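Home | Stories | Places | Submit | About

The Long Way to Dillik
Last updated: August

I booked the trip to Dillik because it was cheap, and because Miroslava Savchuk had told everyone at my farewell lunch that I'd never go anywhere on my own. (She said it kindly. She had a mouthful of pavlova.) So at two in the morning, in my pyjamas, I paid 809 dollars for the fare and a week at the Hotel Mestar, sea view, breakfast included, no refunds.

The bus from the airport was meant to take an hour. We stopped for petrol, then for a man with a mattress, then for a wedding, and by the time we came down into the town the harbour lights were on and I was the last one aboard. The driver carried my bag to the kerb and pointed up some stairs. A lot of stairs!
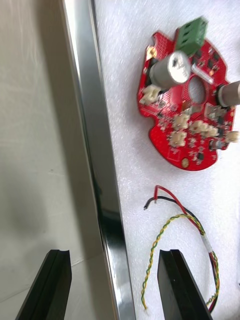 At the top was a woman in slippers, smoking, with a ring of keys on her wrist like a bangle.

"You are the single," she said.

I said I supposed I was.

Her name was Inna Karpenko and she ran the Mestar by herself out of season. My sea view was real enough if you stood on the bidet. She gave me soup and a colour brochure of the local attractions, most of them shut, and told me that if I wanted to see something worth the airfare I should walk to Grorkari before the sun got onto the path.

I slept through the sun getting onto the path. I went anyway, at half past ten, in the wrong shoes, with a boiled egg in my pocket. Grorkari is a village up behind the town, and the way there is 436 steps cut into the hill and then a goat track. I know it's 436 because somebody has painted the number on the last one, along with a rude word. I sat down next to the rude word and ate my egg and had a bit of a cry, the good sort, with the whole bay underneath me and the ferry going out.

An old bloke came along with a bucket of figs. He looked at me, looked at my shoes, and put two figs on the step.

"Hnatiuk," he said, tapping his chest.

I told him mine. He couldn't say it, so for the rest of the week I was Melbourne. Melbourne, come and eat. Melbourne, hold this goat.

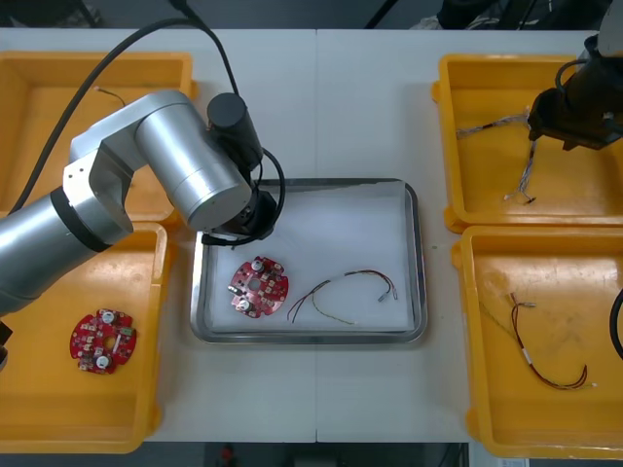 Two robot arms over a white table, with a metal tray and yellow bins.

I went up every day after that. By the fourth I'd bought proper shoes from the chemist (don't ask me why the chemist) and could do the steps with only one stop. Inna started leaving a second egg on my breakfast plate, wrapped in a serviette, and I'd carry it up to Hnatiuk and he'd peel it with his thumbnail, very serious, all in one go.

On the last night I rang Miroslava. I'd had a whole speech ready, something a bit smug about independence, but she picked up and said, "Well? Is it awful?" and all I could think of was the ferry.

"The bus back goes at six," I said.

"And?"

Down the hall Inna was jangling about, locking up. I looked at my bag, which I hadn't packed.

"And what's the weather like at home?" I asked.

3 comments

fernandtea: She missed the bus, didn't she. Tell me she missed the bus.

Gaz P: Lost it at "you are the single". I've stayed at that hotel in four different countries.

marnie_w: Lovely. More Hnatiuk please, and more goat!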